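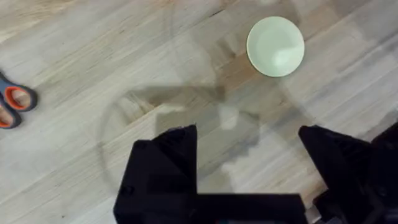

24 May 2019

Hail!! Real hail, the kind that bounces. I've been keeping this weather diary since December and had nothing bigger than a grain of rice to write down, and this afternoon I got stones the size of marbles on the back step.

It started with the heat. By lunch the air was so thick I could smell the hedge from the kitchen, and the clouds over Fatham were already piling up with those hard white edges, like cauliflower. I checked the radar and there was one little cell past Stestard, barely a smudge, base at 4,000 feet. Half an hour later it had turned purple in the middle and I was out on the porch in my socks.

What I love is how the wind goes. First it blows toward the storm, warm and steady (that's the updraft feeding, all that air being pulled in), then it drops to nothing and the birds quit, and then the cold air comes rushing out the other way. I swear the temperature fell before I could get the door shut. The gauge at Dusico had a gust of 50 miles an hour.
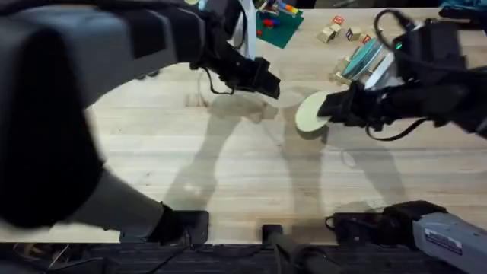 The hail lasted maybe six minutes. I ran out with a dish towel over my head and grabbed four stones for the freezer, and then cut the biggest one in half with a warm knife. Rings! Clear, cloudy, clear, cloudy, then a milky bit in the center. The cloudy layers freeze fast and trap air bubbles, the clear ones freeze slowly enough for the bubbles to get out. I've read that so many times and it's another thing completely to have it melting on your thumb.

Then rain, and lots of it. The creek at Caputo came up nearly to the footbridge and went down again before supper. My lightning counter (just a tally in pencil) got to 131 before I lost my place, and I missed plenty during the hail.

The tomatoes look terrible. The lettuce is lace. I'll deal with it tomorrow.

Clear sky now, with the tower of the storm still lit up way off to the east, flickering inside, too far for thunder. Must buy a new bulb for the porch and a longer ruler. Three stones left in the freezer, in the bag with the peas.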